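Garden diary, May

Up before 7 with my coffee, and the first thing I did was go out in my slippers to look at the sweet peas. 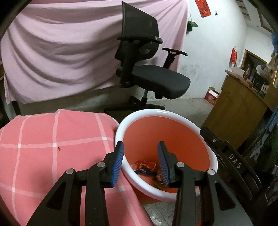 So when do you stop pinching out sweet peas? Once they have two or three good pairs of leaves and you've nipped the tip one time, I leave them alone and let them get on with climbing.

I did mine when they were maybe four inches tall and they've all thrown out side shoots since, except the two at the end by the water barrel, which look exactly as sulky as they did in the pots. I gave them a drink of seaweed feed and a bit of a talking to. The rest are already grabbing at the netting (and at each other, and at the leg of the bench). I spent a good half hour untangling tendrils and pointing them the right way, and I'll have to do it all over again by the weekend. I don't mind one bit. It's my favorite kind of fiddly.

Guilan Yin came by after breakfast with a tray of cosmos she'd grown from saved seed. She says they'll be mostly white with the odd pink one, but last year she said that about the snapdragons and we got a whole row of brick red, so we'll see! I gave her 3 of my penstemon cuttings in return, the dark purple kind that came from the Awad nursery out past Drustholm. I had meant to keep one more back for myself and then I forgot and potted it up for her along with the others. Oh well. The mother plant is huge and won't miss them.

The cosmos went into the long border behind the catmint. That border has been bothering me all spring. The tulips were lovely and then they weren't, and now there's a gap full of yellow leaves that I'm not supposed to cut down yet. I squeezed the cosmos in between and hoped for the best. The soil there is still heavy from all the rain and it stuck to the trowel like cake batter, so I forked in some of the old leaf mold from the heap. I should have done that in the fall, I know.

Lunch on the step. Cheese and the first radishes, which were hot enough to make my eyes water.

Deming Xiao called in the afternoon about the rose arch. He found one he likes in the Tollar catalog for 400 dollars, and I about dropped the phone. For an arch! I told him he could have the old one behind my shed if he'd come and drag it out of the brambles himself. It leans, but so would anything with a rambler that size on it. He's thinking about it. He also wants to know what to grow up the other side and I said a late clematis, something you can chop down hard at the end of winter without having to think. He wrote it down and then asked me how to spell clematis.

Slugs are bad. I went out with the flashlight at nine and picked them off the delphiniums, which have been chewed down to lace on one side - the left side only, every year, and I've never figured out why. The hostas in the pots by the back door are spotless so far. I've probably jinxed them now by writing it down.

Peonies in fat bud, ants all over them. No flowers yet on the irises, though the one by the gate is showing a stripe of blue.

For tomorrow: string, tie in the sweet peas again, move the foxglove that seeded itself in the path, and call the nursery to see if they still have any of that pale yellow scabious.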